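How Dikia Gets Her Checkup

Dikia is a robot arm, and I'm the one who looks after her. She has one job, and it sounds easy: pick up a toy brick and put it in a clear box. Try doing that with two fingers and no eyes!

Every Thursday, before she moves at all, I turn the power off and grab my small screwdriver. Robots shake a tiny bit when they work, and shaking makes screws come loose (your bike does the same thing). So I check them one by one. Then I look at the wires. Each one needs a bit of slack, like a sleeve that's long enough for you to bend your elbow.

Next I put the box back on its red spot. Dikia only knows where the box should be. If I bump it, she'll happily drop the brick on the table.
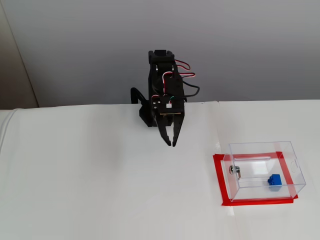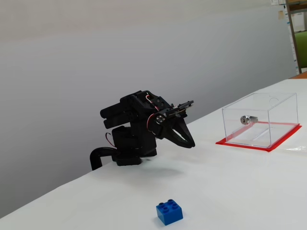 Inside each of her joints is a motor called a servo. It turns to just the right angle and stays there, and servos wear out. At our Skemside workshop I swap one after 500 hours, but last winter one quit at 377. It made a noise like a grumpy bee!

I asked on our message page what other robot fixers listen for, and Cetico wrote back that a buzz while the arm is holding still is the sound to worry about, and that "a hot servo is asking for a rest, so give it 6 minutes before you touch anything." I've done it that way ever since. After the rest, I run the brick test 2 times, slowly, with my hand near the off switch.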